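# Olmont 200 dry-erase wall planner: review after one term

Supplied by Belkadi, wall-mounted, landscape. Bought in March for the dispatch office at our Nellevthorpe depot.
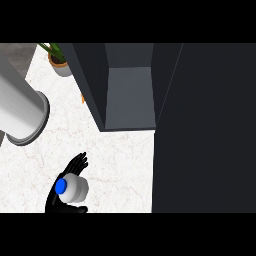 The planner replaced a paper chart that had to be reprinted every quarter. Requirements were simple: a year visible at once, rows deep enough for two lines of handwriting, and a surface that would come clean after months of ink.

**Surface.** Coated steel, with a low-gloss finish. Glare from the overhead tubes is minor and can be read through from the far desk. Ordinary markers wipe off with a dry cloth for the first few days. Ink left longer than a month leaves a faint grey shadow, which comes up with a damp microfibre cloth and a drop of detergent. Red is the worst colour for this. The printed grid has not lifted anywhere, including the March column, where most of the rubbing has been done.

**Layout.** Months run left to right, days top to bottom. Weekends are shaded a light grey that is easy to lose under blue ink. Cells are wide enough for a vehicle number and a set of initials, but not for a customer name. We moved to short codes in the second week and have stayed with them. The notes strip along the bottom is too shallow to be of much use.

**Mounting.** Four brackets, screws and plasterboard anchors are included. The anchors are poor. Two spun in the hole before taking any load and were replaced with metal toggles from the hardware store. On brick, use your own plugs. The bracket slots allow 7 mm of sideways adjustment, which was enough to correct a badly marked hole. The panel is heavy and lifting it on is a two-person job.

**Magnets.** The supplied discs are weak and hold a single sheet of A4 at best. The rare-earth type from Sumport hold a stapled run sheet without slipping, but will mark the coating if dragged.

**Price.** $100 plus freight, ordered under catalogue number 2585. Freight was charged at the bulky rate and the carton arrived with one crushed corner. The panel inside was undamaged.

**Verdict.** Good surface, adequate grid, substandard fixings. Recommended for a small office that can work in codes. Anyone needing full names in the cells should look at the half-year version, which uses the same panel with cells twice as wide.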